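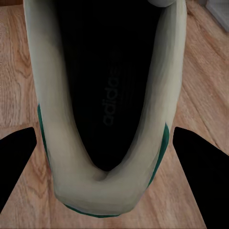
About Us

Hi, and welcome to Trotine! I started this little shoe repair shop in Ovgate after my favorite pair of sneakers gave out at the heel and every place I called told me to throw them away. I didn't want to throw them away! So I bought some glue, a used stitching machine and far too many spools of thread, and I got to work on the kitchen table (sorry, table).

These days there are two of us at the bench, plus Una, the shop dog, who sleeps under it. We're at 256 Wuyts Street, next to the bakery, and yes, you can smell the bread from the counter.

We fix heel linings, loose soles, torn collars, worn-out eyelets – pretty much anything you walk, run or dance in. Last May was our busiest month so far, with 259 pairs through the door, and I think half of them were muddy. Please knock the mud off first if you can!

Most repairs take around 5 days. If yours can't be saved I'll tell you before I charge you a cent, and I'm happy to look things over for free. Just stop by, no appointment needed, and bring both shoes – even if only one is falling apart.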